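Tuesday nights at the Harkham robot club 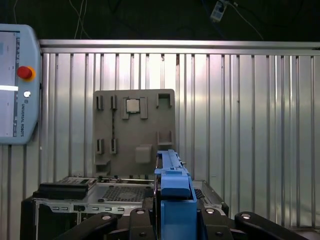 The grey board with its holders, and the opened-up computer in front of it. The processor chip is the shiny square near the top.

I've been meaning to write about the club for ages, and people keep asking me what on earth we get up to in there until ten at night, so I've made a pot of tea and here goes!

Our project this year is called Oda, and the idea is easy enough to say: the arm takes computer parts from the board and puts them where they belong in the machine. Doing it is another matter (you would not believe how much patience a small square chip can ask of sixteen grown-ups and students). We're entering it for the Varnau student cup in December, where every team gets 30 minutes on the table and a judge who, I'm told, doesn't smile much.

I joined knowing next to nothing. My first job was measuring the holders for the board, which I did twice as I'd mixed up two of them, and then I was let loose on the teach pendant. I do love the teach pendant. You nudge the arm along a tiny bit at a time, save the spot, nudge again, and before you know it you've missed your bus. We had almost 50 saved positions at one point and half of them were called "test" - never again. They all have proper names now, and a page in the club notebook besides.

The chip is my favourite part and also the one that keeps me up. Come at it slightly crooked and you have to back right off and start over. Our best run so far had 38 tries in it, start to finish, spread over one very long evening with a lot of biscuits.

The team from Natus are coming over for a friendly practice before the cup, and they're bringing their own board, so I'd better go and tidy up my notes on the slot holders.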